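"Der Arm nimmt mir das Bücken ab, das Denken leider nicht"

Wer morgens um halb sieben bei Bellis in die Retourenhalle kommt, riecht zuerst den Kaffee. Die Schichtleiterin hat ihn gekocht, wie fast jeden Tag, und sie besteht darauf, dass wir uns erst einmal hinsetzen, bevor über Technik geredet wird. Seit vierzehn Jahren arbeitet sie hier, angefangen hat sie am Sortiertisch, und wenn sie vom Sortiertisch erzählt, dann reibt sie sich noch heute unwillkürlich das Handgelenk.

"Früher haben wir alles mit der Hand aus den Kisten geholt, wirklich alles", sagt sie. "2.000 Teile in einer Schicht, und im Januar nach dem Weihnachtsgeschäft kam es einem vor wie das Doppelte. Abends habe ich zu Hause die Gabel fallen lassen, so müde waren die Finger." Als es hieß, die Firma wolle mit dem Projekt Poltine das Greifen automatisieren, sei die Stimmung im Pausenraum, nun ja, durchwachsen gewesen. 37 Leute arbeiten in der Abteilung, und jeder hatte sofort ausgerechnet, was das für ihn heißen könnte.

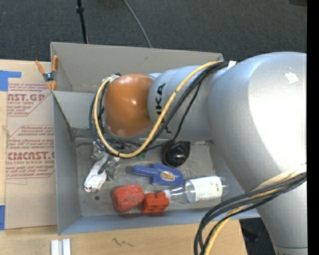 Rodthorpe, im Juli

Geübt wird mit einer grauen Kiste, in der ein ziemliches Durcheinander liegt: eine Plastikflasche, ein roter Spielzeugbaustein, eine blaue Hand mit ausgestrecktem Zeigefinger. Darüber arbeitet ein Arm von KUKA, an dem sich gelbe und schwarze Kabel entlangschlängeln. "Die blaue Hand haben wir alle ins Herz geschlossen", sagt die Schichtleiterin und lacht. "Und durchsichtige Sachen sind gemein. So eine Flasche, die sieht doch jedes Kind, aber die Maschine hat sich damit wochenlang geplagt!"

Entlassen wurde in der Abteilung bisher niemand, das hat der Betriebsrat schriftlich. Verändert hat sich trotzdem viel. Eine Kollegin, die jahrelang nur sortiert hat, schreibt jetzt die Fehlgriffe auf und bespricht sie jeden Freitag mit den Technikern aus dem Werk Zeltgate. Ein älterer Kollege wollte das partout nicht und ist lieber in die Verpackung gewechselt, was man ihm auch gegönnt hat. "Man muss das aussprechen dürfen, dass einem etwas fehlt", findet sie. "Am Tisch haben wir geredet, über die Kinder, über den Garten, über alles. Neben dem Arm steht man eher allein, und das ist mir anfangs richtig schwergefallen."

Deshalb hat sie durchgesetzt, dass alle 40 Minuten gewechselt wird und dass immer zwei zusammen eingeteilt sind. Ob das so bleibt, wenn die Anlage in den Regelbetrieb geht? Sie hebt die Schultern. Verhandelt wird noch, auch über die Lohngruppe, denn wer eine Maschine betreut, so sieht sie es, der sortiert nicht mehr bloß. Dann steht sie auf und schenkt uns noch einmal Kaffee nach.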